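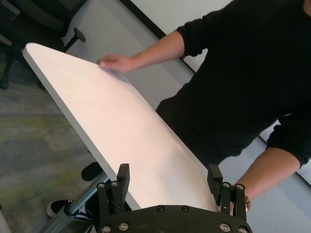

Window Tint and Ceramic Coating FAQ

How long does tint film take to cure?
Allow 17 days. Keep the windows up until then.

Can I wash the car after coating?
Use plain water only for the first week. No brushes.

Does Numico film block radio signals?
No. It contains no metal.

Is old film removal included?
No. It is quoted separately per window.

When are coatings applied?
Drop-off is at 8 a.m. Book early in November.

Related
Kurup wheel coating
Hanach headlight restoration
Pultia interior care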